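The Leka Letter
May 2, 2021

Can it clean up after itself yet?

Every spring I get a fresh pile of mail telling me that this is the year a machine will take over the boring parts of running a bar or a kitchen. I have been writing this letter long enough to have a folder for those messages, and the folder is getting fat. The newest promise is drinks. Arms that pour, arms that stir, arms that hang a piece of fruit on a glass and wait for applause.

I'm not against any of it. I worked behind a counter through two Decembers in my twenties and would have handed the job to anything with a power cord. But I've learned to ask a dull question before I ask about the pouring, and the question is who wipes the table.

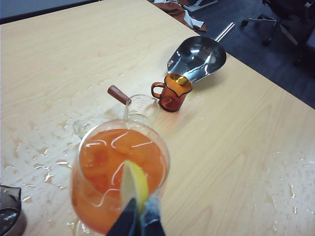
Biljana Hoxha wrote in after the last issue to say I was being unfair. Her point was that a new bartender spills plenty in the first month and we call it training, so why should a machine be judged on its puddles? She would take a slow, sloppy pourer that never calls in sick over an empty shift any day, and she thinks people who write about this stuff have mostly forgotten how bad humans are at the start.

Fair enough, Biljana, and I did laugh. But the new hire reaches for a rag. You don't have to explain the rag. Water on a counter runs under the mugs, gets on the menus, drips on somebody's shoes, and a person who has just made that mess will deal with it while asking you what's next. With a machine, wiping up is a separate job that somebody has to teach it, or else it's my job, and then I'd like to know what I've paid for.

And pouring is the friendly part of the work. Clear glass is hard for cameras, I'm told, and I believe it (I walk into patio doors myself). So if an arm can find a clear jug, tip it and get a stream of liquid to go down where it should, fine, I'm impressed for a minute. Then I think of a Friday night. The glasses are never where you left them, one has a chip in it, there's a straw wrapper stuck to the bottom of another, and a customer has put his phone down in the only dry spot.

I rang Zeltura and Dimico, two outfits that both say they're working on counter service, and asked each of them the same thing — how many drinks in a row before a person has to step in? Dimico sent me a brochure. Zeltura gave me a number, 13, and I thank them for it, though they wouldn't say whether that included rinsing the jugs. I'm guessing no. The price they quoted was $1,865 a month, with a 2-year contract, and you supply the table.
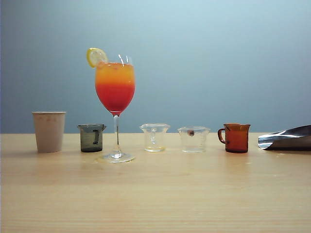
At the café on Merkport Street, where I do most of my complaining, the owner worked it out on the back of a receipt. Making the drinks takes up maybe a third of her day. The rest is ordering lemons, washing up, taking out the trash, telling the regulars that the restroom is still being fixed, and finding the one lid that fits. She'd rent an arm tomorrow if it would do the washing up. She doesn't care at all if it can do a garnish.

That's more or less where I am too. A nice drink with a slice of lemon is what gets filmed, and I understand why, but a good drink was never the thing we were short of. Show me the same arm an hour later with a sink full of sticky glassware, and let me watch the whole hour with no cuts. I'll bring my own sandwich.

So my answer for this spring is the same as last spring's: no, not yet, with a small mark in pencil for the pouring. Zeltura says there will be a public demo in about 7 weeks, and I've asked for a seat near the sink. If any of you have one of these things working in a real place, with real customers, write and tell me what it's like at closing time. Biljana, you can come too.

Next issue: dishwasher tablets, and why I've gone back to powder.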